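4. Storage and delay before disposal

4.1 Time between opening and discard

Most accounts of household packaging waste treat disposal as a single event. An item is opened, the wrapping comes off, and the wrapping goes into one bin or another. Bin audits encourage this view, as they record only what has already left the house. The diaries returned in Bronulton and Wunillow show a longer path. A large share of packaging was set down, moved, stacked or put inside other packaging before anyone decided what to do with it, and in many homes that interval ran to weeks.

Of the 1000 households sent a diary kit, 359 returned one that could be coded. Diary keepers were asked to list each piece of packaging when it first came to their notice, and to list it again when it left the house. They weren't asked to weigh anything. Entries were placed in five material groups: paper and card, rigid plastic, soft plastic, foam, and mixed or unclear. The last group was kept separate during coding, because the keepers' own doubt about a material was of interest in itself.

Paper and card moved fastest. Entries for card often opened and closed on the same day, and the exceptions were sturdy boxes kept for posting or storage. Soft plastic and foam moved slowly. Both groups had a high number of entries with no closing date at all, meaning the item was still in the house when the diary ended. Naqvi's earlier work in flats found the same order, although in that study the gap between card and foam was narrower, and the collection of card was less frequent.

4.2 Holding places

The follow-up interviews, 62 in total, were used to ask where packaging was kept during this interval. Answers fell into two kinds. Some people named a fixed place, such as a cupboard, a laundry shelf or the floor beside the back door. Others named a surface in everyday use, most often the dining table or kitchen bench, and described the packaging there as being 'on its way' somewhere. We call the first kind a store and the second a landing.

The two differ in how they fill and empty. A store fills slowly and is emptied when it becomes hard to close or walk past. A landing fills quickly, often in one sitting when a parcel is opened or a shop is unpacked, and is cleared when the surface is wanted for a meal or for school work. Clearing a landing doesn't always mean disposal. In the interviews it was common for the contents of a table to be swept into a box and for the box to become a store – sometimes without any of its contents being looked at again.

Landings also mix things that bin audits later find apart. Unopened goods lie with empty bags, and foam lies with cables, cords and small parts that nobody in the house wants to throw out (Figure 3). For the person clearing the surface, the first task is therefore to separate goods from waste. Sorting by material comes second, if it's done at all.

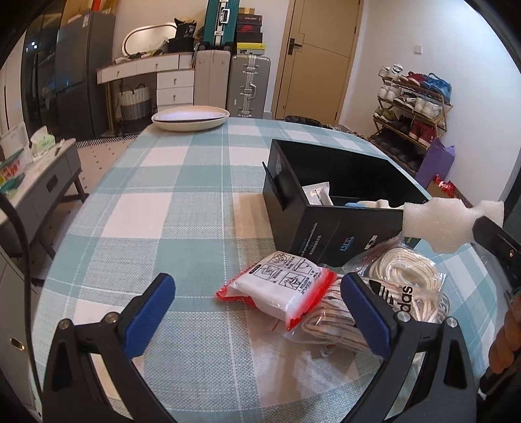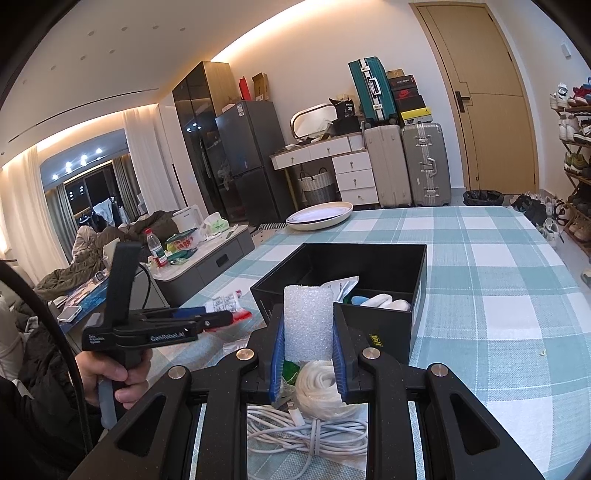 Figure 3. Packaging lying with other household items. First: a sealed packet and a clear plastic bag on a checked tablecloth. Second: a white foam block, an open black box and a bundle of white cable.

4.3 Reasons given for keeping packaging

Interview transcripts were coded for any reason offered for keeping an item past the day it was opened. Three reasons were frequent enough to report. The most frequent was possible return of the goods. People kept boxes, inner trays and foam in case the item failed or had to go back, and few had a clear idea of how long that period was. Several still had packaging for goods they no longer owned.

The next was reuse. Clear bags with a seal or fold-over flap were valued for holding leads, screws, craft supplies and travel items. Foam was kept for parcels, but interviewees who kept it seldom recalled using it. Reuse as an intention and reuse as an act were coded apart for this reason, and the first was far more common than the second across all five material groups.

The third reason was doubt about the right bin. It was raised most often for pouches with a metallic inner face, for packets with crimped ends, and for foam. In Wunillow the doubt was sharpened by the change in kerbside rules that took effect on Mar 10, 2021, when foam was moved from the yellow-lid list to the general waste list. Some households had kept foam aside from before that date and were unsure whether the new rule applied to it. One interviewee, asked why a bag of foam was still in the garage, said:

'I know it's not the yellow bin any more. I just haven't got round to believing it goes in the red one.'

Doubt of this kind was less common in Bronulton, where foam had never been accepted at the kerb. There the same material was often taken to the Durkby transfer station, and the delay was set by the next trip.

4.4 Effect on audit results

Delay has a plain effect on audits carried out over short periods. If soft plastic and foam are held for weeks and then discharged together, an audit of one or two collections will understate them in most homes and overstate them in a few. The second effect doesn't cancel the first when samples are small. Audits timed for October, before the summer clear-out that many interviewees described, are likely to miss a good part of the foam held in garages and spare rooms.

The diary data have limits of their own. Keepers were self-selected, and a household willing to list its wrappers may sort more carefully than its neighbours. Listing may also shorten the delay, as writing an item down draws attention to it. A small group of keepers was asked by the second author, Noman Satti, to repeat the diary without the closing column, but the returns were too uneven to compare and aren't used here.

The distinction between stores and landings rests on the interviews alone. The diary form had no field for place, and adding one would be a simple change for later rounds. It would also allow movement between the two to be dated. At present we can say that a box filled from a table tends to stay filled, but the length of that stay is known only from what people remembered when asked.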